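Motion planning > wrist camera > collision checking
17 Oct 2021, posted by Tomás Mulligan

Planner treats thin furniture as free space when the wrist camera smears

Hello everyone, and thanks in advance for reading, I know these posts get long. I've been working on the bed-making routine since September. We keep a live voxel map that the arm planner checks against, and it behaves beautifully around big flat things like walls and the mattress. Thin things are where I'm losing my hair. When the wrist swings quickly, the pegs of a coat rack or a turned post drop out of the map, and the planner happily draws a path straight through them. I've tried raising the decay time from 700 ms to 1,000 ms and it helped a little, but then every lifted fold of sheet leaves a ghost behind and the second arm refuses to move at all. Is there a sensible middle ground, or am I asking one map to do too much?

Stevumov

Slow the wrist down. Worked for me.

Anselmo Marinho

Welcome, Tomás! I think you're asking one map to do too much, and I made the same mistake on the Drumlow branch for longer than I'd like to admit. Cloth and furniture want very different memories, so give them 2 layers. The furniture layer should hardly decay at all – only clear a voxel when several sharp views agree that it's empty. The cloth layer can forget as fast as you like, and the arms should be allowed to touch it (they have to, poor things).

Then gate your updates on wrist speed. A blurred view may add an obstacle but should never be allowed to remove one, and that one rule fixed most of my vanishing pegs. I'd also build the furniture layer from the head camera if you have one, and let the wrist only refine it. These are the sort of views I mean, wrist first and then head:

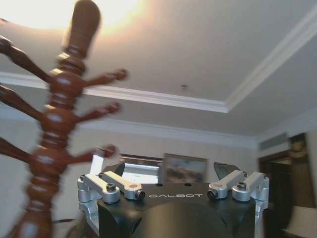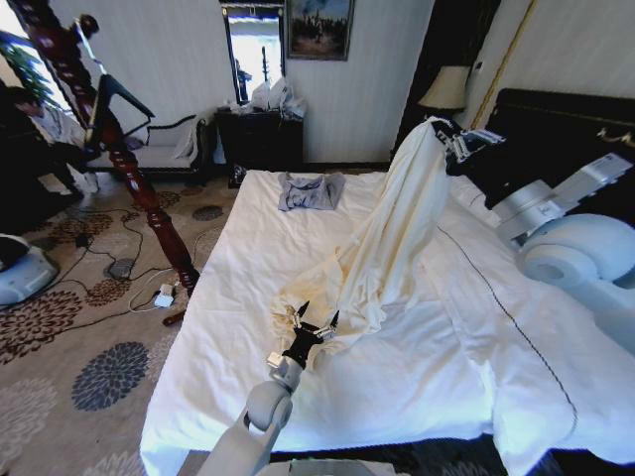 Mamano wrote in to say that the speed gate should use the measured joint velocity and never the commanded one, as the two drift apart whenever the arm is holding a sheet. Worth checking your timestamps at the same time, and do post your layer settings once you've had a go.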